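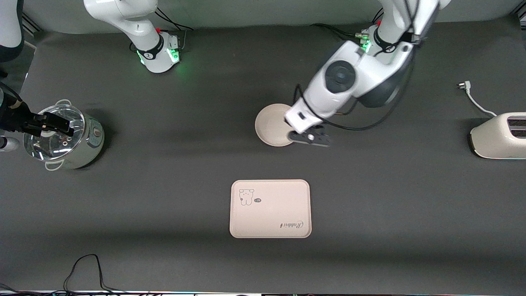 Small kitchen, what stays on the bench?

Home Forums > Kitchens and Dining > Storage and Tidying

bench_or_bust
December 7, 2024
Hi all, long time reader, first time starting a thread! We've moved into a unit with a kitchen about as wide as a hallway and I'm trying to work out what gets to live out on the bench and what has to go in a cupboard. So far I've got the big stainless steel pot with the glass lid, the toaster, a beige serving tray and the plates that go with it. I love the beige against a dark benchtop, it makes even toast look a bit fancy. But with all of it out there's hardly anywhere left to chop an onion.

The cupboard under the sink is 30 cm deep and already full of cleaning stuff. What would you put away first?

mallee_moth
Toaster. Ours lives in the pantry with the cord tucked behind it and comes out for breakfast. Takes ten seconds. I used to leave it plugged in all day and the crumbs got everywhere, plus I was forever wiping around it.

Sakda Suksawat
Disagree with mallee_moth, sorry! If you use it every morning it should stay put. Hauling a toaster in and out is exactly the kind of thing you do for two weeks and then give up on (ask me how I know). Pull the plug out, push it back against the wall and leave it.

The pot is the one I'd shift. A big pot takes up the space of four other things. Turn the lid upside down so the knob sits inside, and then you can stack a smaller saucepan on top.

bench_or_bust
Ooh, hadn't thought of flipping the lid. I've been standing it up behind the pot and it slides down every time somebody shuts a drawer.

gumnut73
Does flipping scratch the glass though? I had an Amix one that got a nasty chip on the rim from being stacked. Put a tea towel between them if you do it.

Sakda Suksawat
Fair point, I use an old face washer. Mine's been stacked that way since January with no chips.

tilly.in.the.shed
I'm going to stick up for the tray. People treat trays as one more thing to store but I keep mine out all the time and load it up. Oil, salt, pepper grinder, the mug with the wooden spoons in it. When you need the bench you pick the lot up and move it in one go. One with a raised edge is best, catches the drips from the oil bottle too.

mallee_moth
And then you've got a tray full of greasy bottles to wash every week, lol. I did that. Tray's now vertical beside the fridge in a 15 cm gap and I've never been happier.

tilly.in.the.shed
You wash bottles?

gumnut73
How many plates are you keeping out, bench? We cut right back and just wash up more often. Drove my husband mad at first. He's come round, mostly because there's less to dry.

bench_or_bust
Too many, probably. They have a bit of a lip, so they don't nest as flat as I'd like and the stack gets wobbly. I've been looking at the Idden plate rack, the upright one. Anyone got it?

Sakda Suksawat
Had it. Fine for flat dinner plates but the slots are tight, so anything with a raised lip sits crooked. The Itia one has wider gaps. Measure a plate before you buy either.

mallee_moth
Or save your money and use a file holder from the office shop. Same thing, half the price, my favourite colour.

bench_or_bust
Okay, here's tonight's plan. Pot goes in the bottom cupboard with the lid flipped and a tea towel in it, cleaning stuff moves to the laundry, toaster stays (sorry mallee!). I'm trying tilly's tray idea for a week, and if it gets greasy it's going beside the fridge.

mallee_moth
It'll get greasy.

tilly.in.the.shed
Put a bit of paper towel under the oil, bench, and don't listen to her.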